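How many demos before my pick and place policy stops being rubbish?

Posted by Areeba Bajwa in Robot learning, beginners welcome

Hi all, hoping somebody can save me from another month of this. I'm teaching an arm to pick small things up off a table and put them in a container. I drive it by hand, record the joint positions plus a wrist camera and a side camera, then train on the lot overnight. I've got 400 demos so far, collected over most of June, and it's... fine? If I put things where I put them when I was recording, it gets most of them. Move the container a hand's width to the left and it goes confidently to where the container used to be and lets go in mid-air.

A friend says I just need more, and that 2000 is where it starts working. At my speed that's the rest of my summer gone. Is he right, or am I collecting the wrong stuff? I've kept everything very tidy, same table, same lamp, container lined up on a bit of tape.

Saqib Shaikh
More data. Always more data. We had the same at Ronholm and it went away when we collected more. Also check your learning rate.

Caroline Lyimo
I'd peel the tape off before doing anything else! Your arm has never had to look for the container, so it's learnt a spot on the table instead. I did exactly this on my first go (the project was called Fedumby, don't ask) and wasted weeks on lovely neat recordings that were all the same recording.

What I do now is work in batches of 15. Within a batch I leave the table alone apart from nudging the object a bit, and between batches I change the lot: container somewhere else, turned round, different clutter behind it, blind up or down. Clutter matters more than you'd think. I used to clear the table first and then the policy fell to bits as soon as a mug turned up.

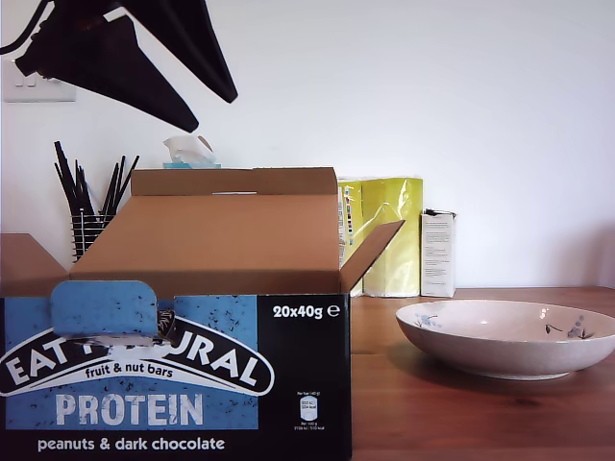 I use whatever's lying about, so snack boxes, bowls, pens, packets. Shiny packets are good to have in because the glare shifts when the light does, and open boxes with flaps are worth the bother as the flaps hide things from one camera and not the other. Do a few where you start in a silly position or miss slightly and then correct yourself, too. Those recoveries did more for me than any number of perfect ones. Bin the ones where you dithered, though. If you hover for ages it learns to hover.

And keep 10 layouts you never train on, just for testing. I'd try all that with another couple of hundred before signing your summer away.

Sebastian Munteanu
Agree with Caroline. One thing to add, check your two cameras are in step. Mine drifted on long sessions and I blamed the demos for ages.

Areeba Bajwa
Tape is off. Thank you both, will have a look at the camera timing tonight as well.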